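# Grelline suturing kit: quick answers

Updated December. Short version, will tidy up later.

**What's in the box?**
Two graspers, tissue pads, needles with thread, the software key. Arms not included.

**Which arms does it fit?**
Gravon base, both sizes. Tautahi with the adapter plate (part 404, sold separately). Anything else, email first.

**Does it tie the knots itself?**
Yes, in auto mode. Manual mode too, from the console. You can switch between stitches, not in the middle of one.

**What does a part-finished closure look like?**
Three knots in, right end of the cut still open, curved needle over on that side with the thread on it. Tails come out a bit uneven, see the right-hand knot. Trim length is a setting, menu 3.
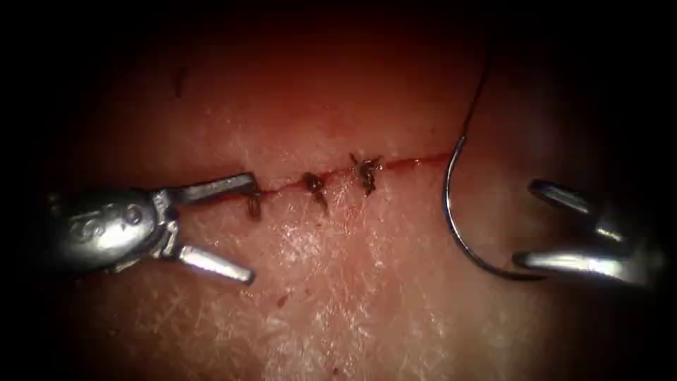
*Posted by the Grelline support desk, Iststead*

**Both jaws are open and the needle is free. Fault?**
No. Normal between stitches. If it stays like that for over 13 seconds the console beeps, then check the log. Code 636 means it lost the needle tip, usually glare. Turn the lamp down and hit resume.

**Can I reuse a pad?**
Couple of cuts per pad, keep them well apart. Old pads tear at the knot. Store them sealed, in the fridge, not the freezer.

**Is it ok for patients?**
No. Bench and training use only. Please dont ask sales for an exception.

**Cleaning?**
Wipe the jaws after every session, then work the wrist joint by hand with the power off. No bleach. Dry it before it goes back in the case.

**Returns?**
Unopened pads and needles yes, opened no. Graspers go back to Iststead for inspection frist, refund after that.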